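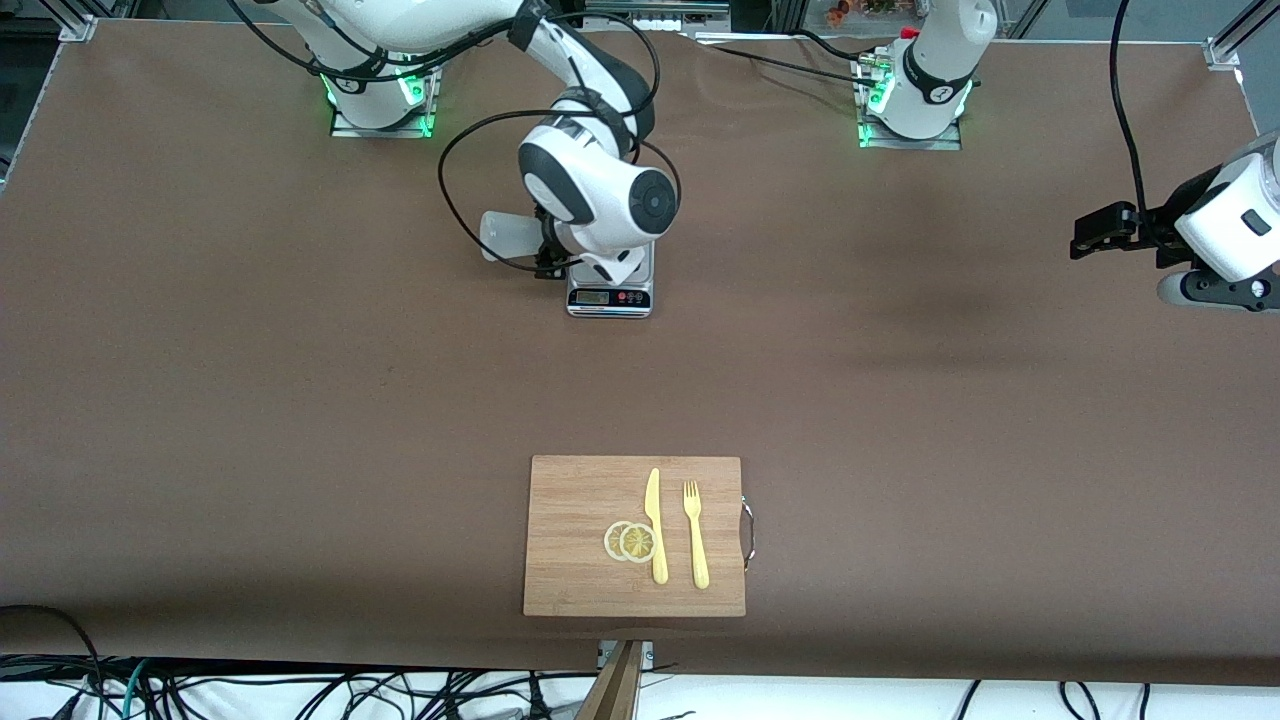 Radek Kubíček had been at the Tirnodstead lab for 28 days when the scale results stopped making sense.

The method was simple enough to explain on the phone to his mother. Two arms, one table, a cup and a kitchen scale. The arm poured, the scale gave a weight, and the program compared that weight with what it had guessed from the tilt of the wrist alone. If the guess was close, you could one day take the scale away. Laizer, who ran the project, wanted to take the scale away by August.

"What did we get?" she asked.

"It's good," Radek said. "It's too good."

He showed her the plot. Out of 2,516 pours, the guesses for the first half were spread the way he expected, a fat cloud on both sides of the line. Then, at pour 1,083, the cloud pulled in tight and stayed there.

"It learned," said Laizer.

"The weights were frozen. It wasn't learning anything that week."

She sat down on the other chair and looked at the plot for a while. Sarkov was in the hallway on the phone with the funders, and they could hear him saying the word "milestone."

"Run it again with the readout covered," she said.

Radek had already thought of this and had put off doing it. He cut a strip of black tape and put it over the display, and then he started a set of 54 pours and sat with a sandwich and watched them. Tilt, wait, tilt back. The cloud was fat again.

So that was the result. The wrist camera had been moved a little when they changed the cable, and from its new position it could see the numbers. The program had never guessed the weight from the tilt at all after that. It had read the scale, same as anybody would.

Laizer peeled the tape off with her thumbnail and stuck it to the edge of the desk.

"Write it up," she said.

"As what?"

"As what happened."

He wrote it that night in the kitchen of the apartment on Cendar Street, with the window open. The method section took an hour. The part about the camera took until one in the morning - he kept making it sound as if they had planned it. In the end he deleted all of that and put down the pour number, the cable change, and the tape.

Sarkov read it standing up the next day. He asked if the second half could be left out. Laizer said no. He asked if it could go in an appendix, and she said no to that too, and he went back to the hallway to make another call.

Radek put the camera back where it had been and filled the jug.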